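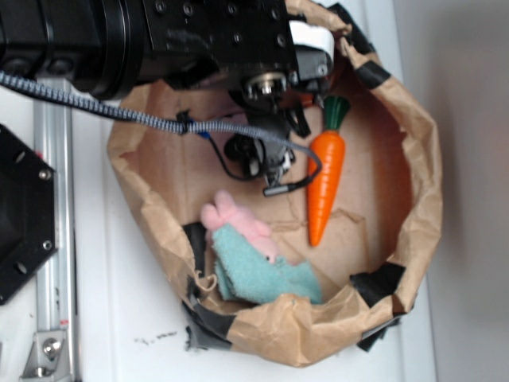

Packing robot back at work in Ivbridge after cable fault

The bag-packing arm at the Destik workshop in Ivbridge is running again, and the team could hardly be more pleased! The arm had been stopped since early November, when it froze halfway through a run with its gripper still down inside a paper bag and refused every command to lift out.

Nobody was hurt and the bag survived. But a stop like that, with an arm stuck low over the table and people wanting to reach in and help, is exactly what the safety rules are written for, and the workshop decided to treat it as a proper incident and look into it from top to bottom.

Femke Declercq, who leads the packing trials, was at the controls. "It had been having a lovely morning," she says. "Toys in, toys out, bag after bag. Then the fingers stopped answering and the whole arm locked. My first thought was to grab the bag and pull it clear, and I'm very glad I pressed the stop button first."

The log showed 3,912 completed picks before the fault. It also showed something more interesting: the signal from the gripper had been dropping out for tiny moments long before the arm gave up, and the software had been quietly trying again each time without telling anyone.

Snædís Dalsgaard came over from the Flindstead site to trace the cause and found it on her second day. The gripper cable had been rubbing on the rim of a bag each time the arm went down, and one of the wires inside had worn through. With the wrist turned one way the signal was fine. Turned the other way, it vanished. She bent it back and forth for us on the bench with a little test lamp attached, on, off, on, off, and was clearly delighted with it.

"You can read a log all day, but when you can make the fault come and go with your own hand, you know you've got it," she says.

A new cable has been fitted with more slack at the wrist, and the arm now pulls up and stops after 2 dropped signals in a row, with a message on the screen. Anyone freeing a stuck bag must cut the power first and wait 15 seconds before reaching in. That rule used to be spoken. It's now on the wall by the table, in large letters.

The first full run after the repair was 83 bags, and the arm got through the lot without a single dropout. There was some cheering.

Dalsgaard is checking the cables on the Seidel line at Flindstead next, where the arms do much the same job with deeper bags. Results from those checks will be shared with both sites before the next round of trials.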